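4.2 Packing and unpacking as a test chore

Folding, wiping and pick-and-place have become the usual tests for household robots, and most published systems now handle at least one of them. Boxing a product is less common in the literature, though it turns up both at home and at a packing bench. We chose it because it asks for things that the other chores let a robot avoid. A towel forgives an error in grip position. A phone box does not, and the lid has to be separated from the tray without dragging both across the table.

The Gretidus task set contains 14 chores, of which 3 involve boxes. All were run on the same two-arm platform, with a two-finger gripper on each wrist and teleoperated demonstrations as the only source of training data. In total we collected 3641 demonstrations across the set. Operators were told to leave other small items on the table, so that the policy would have to find its target among objects it had no use for. Figure 6 shows the setup from the head camera, with the box closed and with the box open.

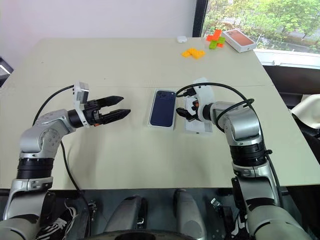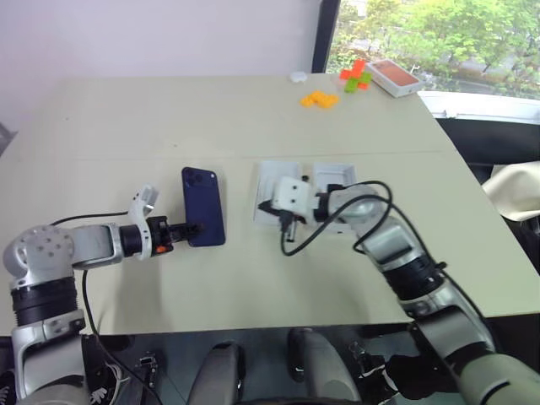
Figure 6. Head-camera views from the phone box task. First view: the left gripper open over the table, a closed phone box between them. Second view: the left gripper holds a phone on its long edge while the right gripper is over the open box.

The two arms have different jobs for much of the task. One has to keep a steady hold on the phone while the other deals with the box, and either can spoil the result. In our runs the most common failure was a small shift of the phone in the fingers during the second arm's motion. The policy rarely corrected for this. It carried on as if the phone were still in its original position and then pressed a corner against the wall of the tray. Human operators made the same mistake early on but learned to pause and regrip, and those pauses are present in the later demonstrations.

Lids were the second problem. The grippers have no sense of touch beyond motor current, and a snug lid gives little warning before it comes free. Saimi Lehtinen suggested slowing the lift over the last part of the travel, which helped the operators more than it helped the learned policy. A policy trained only on the slower demonstrations spent longer on each attempt and still dropped lids.

We compared our results with those from the Harju bench, where Yeison Huanca ran the same task with a fixed jig to hold the tray. The jig removed nearly all of the lid failures. For a packing line such as the one at Carnley this is a fair solution, and we would recommend it. A kitchen table has no jig, and we report the household figures without one — the gap between the two conditions is the main reason we do not consider this chore solved.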